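2024-11-19, Lemma cell, brick sorting

Back on the two-arm cell today after losing most of yesterday to the wiring. Miłosz had it up before I got in, so I could start recording right after coffee, and what a difference that makes! Goal for this block is still 2,000 good episodes, and the last export put us at 354, so there's a long road left.

Task as written on the board: toy bricks go into the bins by color, either arm may pick, arms go back to rest at the end. We let the operator choose the order. Hubert wanted a fixed order back in August and we tried it for a bit, but the policy picked up the order and ignored the colors, so free order it is.

I did the first batch myself and then swapped with Miłosz. My left hand is still the clumsy one. I keep coming in too steep over the bins, and then the wrist runs out of room and I have to back off and try again. I kept the retries in if the brick ended up where it should (Hubert says a few recoveries are good for the model, and I agree as long as they don't turn into half the set). 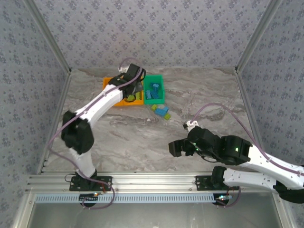
Left gripper down in the orange bin with the lime-green brick, right arm open and waiting. Light-blue bricks in the green bin.

The right arm does too much waiting, by the way. I went back through this morning's takes and in a lot of them it just sits there while the left one does the work. Fine for some episodes, but if we feed the Sarkine trainer a pile of those, it'll learn that the right arm is furniture. From the next batch on I want whoever's driving to start with the right arm in every other episode. I put a note on the monitor so I don't forget – I will forget.

Other stuff, in no real order:

The two bins touching is okay for now. Miłosz would like to try them with a gap between them, and also swapped left to right. I said yes, but under a separate tag, so we can pull those out again if they mess up the comparison.

Bricks piled up in the middle of a bin are a pain to drop onto. Two takes had one bounce out after release. Marked both as failed, kept the recordings.

Cable slack on the left arm: I want to look at how the loop hangs near the front rail before we do any faster runs. Hasn't snagged on anything so far.

Threw out 20 episodes from today, mostly me letting go early. That leaves 199 keepers for the day, which I'm really happy with, best day on this cell yet! They're on the Jeridura drive under the usual folder, not labeled yet.

Next up: label today's set, run the swapped bins, and ask Hubert if he still wants the Forham grippers tested before the end of this block or after. I'd vote after.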